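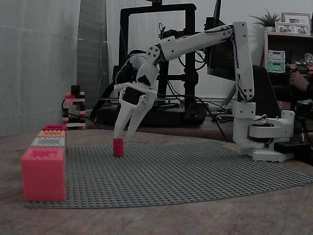 Gripper above the red block, printed arm on the grey baseplate.

Why does my grasping policy get worse when I add more demonstrations?

Posted by Reda Berrada, 19/08/2021

Hello everybody. I am trying to repeat a result from a workshop paper on imitation learning, with a small printed arm at home. The task is simple: pick up one upright red block from a studded baseplate. The paper says that success grows with the number of demonstrations and then becomes flat. With me it grows and then falls.

With 107 demonstrations the policy closes on the block in most of the trials. With 800 it goes to the correct area but often it stops a little beside the block and closes on air. I did not change the network, the learning rate or the starting pose. I trained each policy two times with different seeds and the behaviour is the same.
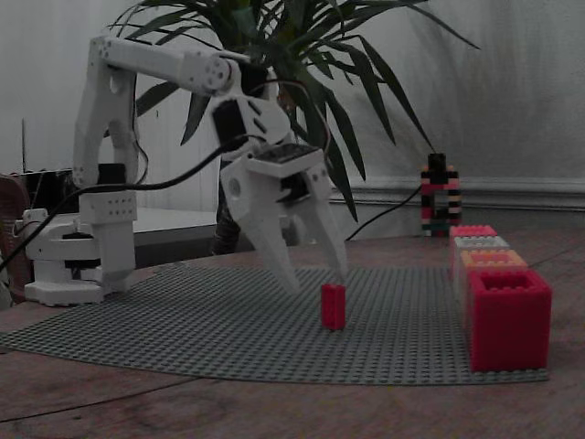 The first 107 I recorded all by myself in one weekend. The rest was recorded in January together with my flatmate Prakash, each of us did around half. He prefers to come to the block from the side and then straighten the wrist. I come straight down. I thought more variety would help the policy, as the paper says that variety is good. Is it possible that the two styles are the problem, or should I look first at my calibration? I log everything with Ellico and the joint readings look normal to me.

Jolene Quinlan

Your guess about the styles sounds right to me. If the policy is trained with a plain mean squared error loss, it will learn the average of the two approaches. The average of "from the side" and "from the top" is a point a little beside the block, and this is what you describe.

A cheap test: sort the demonstrations by operator, train one policy on yours only and one on Prakash's only, with the same number in each. If both are good alone and bad together, you have your answer and the calibration is not guilty. After that you can try an output that allows more than one mode, for example a mixture, or predict a short chunk of actions at once. I had the same trouble in a drawer-opening task. There we had 2,930 episodes from several people, and a mixture output recovered most of what we had lost.

Please also check what the paper means by variety. Often the authors mean variety of object positions, with one trained operator.

Ludger Reinholz

check your servos, cheap ones drift after some months. mine did

Ruby-Lee Lowther

I agree with Jolene, but Ludger's point is easy to check also. Replay one of the old demonstrations open loop, with the block in the same position, and look where the fingers arrive. If they arrive beside it, then something moved between the first recordings and January, and you would be mixing two calibrations as well as two styles. I would do this before any training. It takes five minutes and the training takes you a night.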